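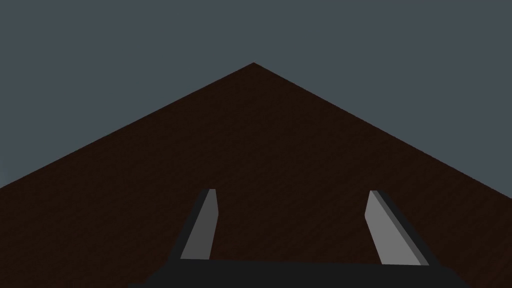
Inskip group passes 1000 practice runs in its simulated table project

INSKIP, August 21, 2018 – It has been a long and rather warm summer in the upstairs room at Bilholm, where a small team has spent most of its days steering a robot gripper over a tabletop that exists only inside a computer. This week they had something to show for it. The collection of examples they set out to build in June now stands at 1814 finished runs, well past the 1000 they had promised their partners at Zisasport.

Each run is one person guiding the gripper through a short job from beginning to end, while the computer keeps a record of what the simulated camera saw and how the hand was moved. Those recordings will be fed to a learning program, which is meant to pick up the knack of the thing by studying how people did it.

"I thought I'd be good at it because I've sewn all my life, and oh my, I was dreadful," said Lorraine Birkett, who joined in the second week and has since recorded 917 of the runs herself, more than anyone else on the team. "You have to slow right down. The first few days I kept rushing at the table, and then Samah would very kindly ask me to do it over."

Samah Abdelaziz looks after the recordings and decides which ones are kept. She said she has come to like the ones with a little wandering in them, where the person drifts off to one side and has to come back, as the program will surely drift now and then too and ought to have seen how a person recovers. Runs where the operator simply gave up are set aside in a separate folder and are not part of the total.

Working in simulation has let the team keep going through two power cuts and a move down the hall, and it means a run can be started over with the press of a key. Roland Hollis, who built the virtual table, has been trying out different surfaces and background colors, with a dark wood grain among them, so that the program doesn't get too attached to one look. He would like to do more with the lighting before the fall, and he has a list of camera positions he hasn't gotten to yet (it is a long list, and he was happy to read all of it to us).

The first round of training begins next month at the Bavstead office under Petronella Motaung. She expects early results to be clumsy and has asked everybody to be patient with them.

Recording at Bilholm goes on in the meantime, mornings only, and the team could use 2 more operators. No experience is needed and all training is given at the desk. Anyone interested can leave a name with Phyllis Ackroyd at the front office.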